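Lorkutov opens its desktop repair bench to Murinbridge in May

MURINBRIDGE. Hi, I'm Abrehet Moges, and I run Lorkutov, the computer repair and refurbishing shop on Hadgu Street. I've never written a press release before, so bear with me! The short version is that in May we're opening a second bench at the back of the shop, and it's just for desktop towers. Old office machines, school machines, the one your uncle left under the stairs, bring them all in.

We've been fixing laptops and phones up front for years, and the towers kept getting pushed into a corner until somebody had a free afternoon. Last winter the corner won. Kedir Fikre and I counted 192 desktops waiting their turn, and Kedir (who has done most of our tower work since we opened) said he'd take them on if I gave him a proper table and left him alone. So he got the table.

What I love about a desktop is how much of it you can get at once the side panel is off. The processor sits in its socket in the middle of the board, the memory slots are right there in rows, and the drives have their own metal cage. A lot of the office machines we see even have blue clips and tabs on the bits you're meant to touch, which saves a good deal of poking around. I learned on one of those, with Kedir standing behind me going "no, the other one."
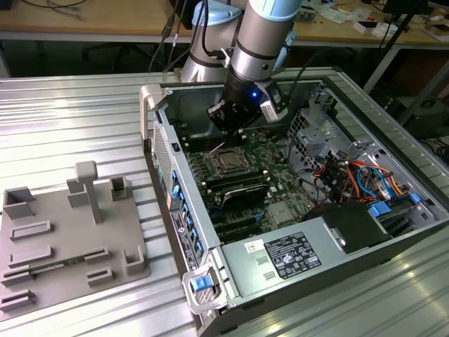
Do I need to take anything out of my computer before I bring it in?

Please leave everything where it is, drives included, and just bring the tower and its power cord. We'll ask you at the counter what you want done with your files, and we won't wipe a thing until you've signed the form.

A basic check and clean is $28, and you get a written list of what we found before we go any further. If we fit a part, it's covered for 90 days. Machines you don't want back can be dropped off free, and the good ones get refurbished and sold in the shop under our Plistemen label. The first batch is 17 towers, all tested by Asnakech Habte, and she's a lot fussier than I am (I've had machines handed back to me over one missing screw).

We'll also be running a short evening class at 6:30 p.m. for anyone who'd like to learn how to open up a tower, clean it and put it back together. Bring your own or use one of ours. Places are limited by the number of chairs, so do call ahead!

For class places, bulk drop-offs from schools and offices, or press questions, ask for Hagos Worku at the Lorkutov counter on Hadgu Street, Murinbridge. Parking is behind the building.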